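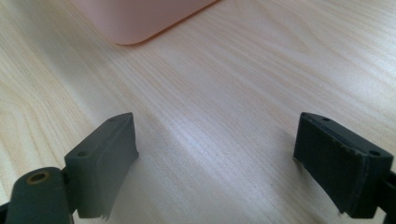
Rania Boutros told me early on that a box is only as good as the habit that goes with it, and that if I wanted to write my whole project on storing small things I had better start with how people put them away. I wrote it on the inside cover of my notebook, and I have to say it shaped most of what follows.

My project for the Home and Materials course looked at small lidded boxes and how well they work for the odds and ends that roll around in kitchen drawers (spice jars, pill bottles, birthday candles, you name it). I began in July by asking 12 households in Oltport where they kept such things, and 6 of them laughed and opened a drawer I was not supposed to see! I was very grateful for their patience, and for a good deal of lemonade.

After that I settled on plain plastic boxes with hinged lids, the kind with a latch at the front. Pink was my own choice, I admit, but it did turn out to be easy to spot on a pale wooden table, and my grandmother approved. What I cared about most was the lid. A hinged lid can't wander off to another shelf, but it needs room behind the box when it is folded all the way back, and on a narrow counter that room may already belong to the toaster.

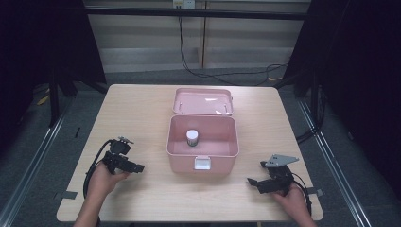 A short jar with a cap can stand upright in a box like that with plenty of space left over, so I spent a long while thinking about dividers. I tried folded card first, then strips of felt, and I liked the felt much better, although it took me 30 minutes to cut a set I wasn't ashamed of. If I had the summer again I would ask more people with small kitchens, and I would measure their shelves before getting so fond of one box.

Recent reports
Stakum: Shelves for a Shared Hallway
The Atell Sewing Drawer
Kofler Jars and Their Labels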